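Section 4: Sealing and Caring for Your Stone Countertop

Wadden Stone Care Kit, Owner's Guide
Revised 28 July 2026

Before you start

The sections before this one covered delivery, leveling and the sink cutout. By now the countertop should be set, the seams filled, and the backsplash caulked. Do not seal the stone until the caulk has cured for the time printed on the tube. Sealer that gets under fresh caulk will keep it from sticking to the wall.

The kit contains one bottle of Wadden penetrating sealer, one bottle of pH-neutral stone cleaner, two applicator pads, and a packet of poultice powder for stains. You will also need:

Clean white cotton cloths
Painter's tape
Nitrile gloves
A spray bottle of plain water
A timer or a phone
A plastic scraper

Do not use colored cloths or printed paper towels. The dye can transfer into unsealed stone and is hard to get out.

CAUTION: The sealer contains solvent. Open a window and run the range hood if it vents outdoors. Turn off pilot lights and put out candles. Keep children and pets out of the kitchen until the surface is dry.

4.1 Test the stone

Some stone needs very little sealer and some needs several coats. Dense dark granites may not take any. The water test tells you which kind you have.

1. Wipe the counter with a damp cloth and let it dry overnight.
2. Put a spoonful of water on the stone in three spots: near the sink, near the stove, and in the place where you prepare food.
3. Set the timer for ten minutes.
4. Wipe the water away and look at the stone underneath.

If the stone has darkened in any of the spots, it needs sealer. If it darkened in the first minute or two, plan on two coats. If nothing has changed after ten minutes, skip to 4.4 and repeat the test next March.

Note: On stone with a busy pattern, a dark spot can be difficult to see from straight above. Bend down and look across the surface toward a window or a lamp.

4.2 Clean and tape

1. Take everything off the counter, including the soap dispenser and anything that plugs in.
2. Scrape off dried drips of adhesive or grout with the plastic scraper. Hold it flat. Do not use a razor blade on honed or leathered finishes.
3. Spray the stone cleaner over a section the length of your arm, wait one minute, and wipe it with a cotton cloth.
4. Go over the same section with a second cloth and plain water.
5. Repeat until the whole surface is done, then leave it overnight. Stone near the sink dries more slowly than the rest.
6. Tape the edge of the sink, the faucet base, and any wood trim or cabinet top that meets the stone.

Do not use vinegar, lemon juice, bathroom descaler or abrasive powder at this step or any other. Acids will etch marble, limestone and travertine at once, and they wear down the sealer on granite.

4.3 Apply the sealer

Work in sections. The mistake that brings in the most calls to our help desk is sealer that was left on too long and dried on top of the stone as a sticky film. Edgardo Yap, who runs the help desk, asks that you read steps 4 and 5 twice before opening the bottle.

1. Put on gloves. Shake the bottle gently and open it.
2. Pour a small amount onto the applicator pad. The pad should be damp all the way through and should not drip.
3. Wipe the sealer onto the first section in overlapping strokes. Include the front edge and the underside lip, where drips collect.
4. Set the timer for eight minutes. If a patch soaks up the sealer and looks dry before the timer goes off, add a little more to that patch only.
5. When the timer goes off, wipe the whole section with a clean dry cloth until it no longer feels tacky. Turn the cloth often.
6. Move to the next section, overlapping the last one by the width of your hand.
7. For a second coat, wait two hours and repeat steps 2 to 6 with the second pad.
8. Remove the tape by pulling it back on itself slowly.

Lay used cloths flat outdoors to dry before throwing them away. Do not leave them in a pile.

If you find a film the next day, dampen a cloth with fresh sealer, rub the film for a minute, and buff it off right away. The new sealer softens the old. For a film that has been there for more than a week, contact the help desk before you try anything stronger.

Curing

Keep the counter dry for 24 hours. You can put light objects back after that, but hold off on oil, wine, coffee and tomato sauce for three full days. Food should not touch the stone directly during this time. After curing, the surface is ready for normal kitchen use, and cutting boards and trivets are still the best way to keep it looking new. Knives will not do much harm to granite, but granite will ruin the knives.
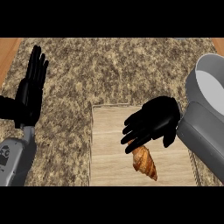
How often does the counter need to be sealed again?

Once a year is enough for most granite, and every six months for marble and limestone. Repeat the water test in 4.1 and go by the result if it disagrees with the schedule. The strip beside the sink usually needs attention first, and you can seal that strip by itself.

4.4 Daily care

1. Brush crumbs off with a dry cloth or a soft brush. Grit under a wet cloth acts like sandpaper on a polished finish.
2. Wipe with warm water and a few drops of dish soap, or with the stone cleaner from the kit.
3. Rinse with plain water. Soap left behind builds up and makes the stone look cloudy.
4. Dry with a towel, especially around the faucet, if you have hard water.

Wipe up spills as soon as you can. Sealer slows down a stain and gives you time to reach it. It does not make the stone waterproof.

Butter and pastry grease are easy to miss because they have little color at first. They show up a day or two later as a darker patch. Warm baked goods are best moved to a board or rack.

Heat: Granite tolerates a hot pan for a short time, but the sealer and the seam filler do not. Use a trivet. Slow cookers and toaster ovens should stand on a heat-resistant mat, and should not be placed across a seam.

Weight: Do not stand or kneel on the counter to reach the upper cabinets. The narrow strips in front of and behind the sink are the weakest parts of the slab and can crack.

4.5 Removing stains

Find out what kind of stain you have before treating it. Oil stains are dark and have soft edges. Coffee, tea and wine leave a brown or pinkish mark. Rust is orange and usually takes the shape of the can or pan that left it. A dull spot that is lighter than the stone around it is probably an etch mark. That is damage to the polish, and a poultice will do nothing for it.

For oil and grease:

1. Wash the area with dish soap and warm water, then let it dry.
2. Mix the poultice powder with water in a plastic cup until it is as thick as peanut butter.
3. Spread it over the stain in a layer as thick as a pencil, going a little past the edges.
4. Cover it with plastic wrap and tape the wrap down on all sides.
5. Poke a few small holes in the wrap with a pin.
6. Leave it for 24 hours. Take the wrap off and let the paste dry fully, which may take another day.
7. Lift the dry paste with the plastic scraper, rinse, and dry.

Old stains often need two or three rounds. Seal the spot again when you have finished, as the poultice draws out sealer along with the oil.

For coffee, tea and wine, follow the same steps but mix the powder with 3% hydrogen peroxide. Test it first in a corner. Peroxide can lighten dark stone, so on black or dark green granite use water only.

For rust, do not use a store-bought rust remover. Many of them contain acids that attack every kind of stone. Order the rust poultice, part number 1482, or call a stone professional.

4.6 Finishes and other products

The Etum and Somboon slabs we supply leave the workshop unsealed. Plikis slabs are sealed once before they ship, and for these you can skip the first coat unless they fail the water test. The slab name is on the paper label stuck to the underside, near the left end of the longest piece. If the label is gone, the order sheet will have it.

Do not use the Wadden sealer on quartz composite, laminate, concrete or butcher block. It will not soak in, and you will be left with the film described in 4.3.

4.7 Parts and help

Extra applicator pads, part 135
Poultice powder, part 229
Rust poultice, part 1482

For questions on sealing and stains, ask for Edgardo Yap or Efua Akolgo at the help desk. Cracks, loose seams and slabs that arrived chipped go to Rungnapa Inthanon in the workshop. Have your order sheet with you, and two photos taken in daylight, one close up and one from a few steps back.

Section 5 covers replacing the caulk line.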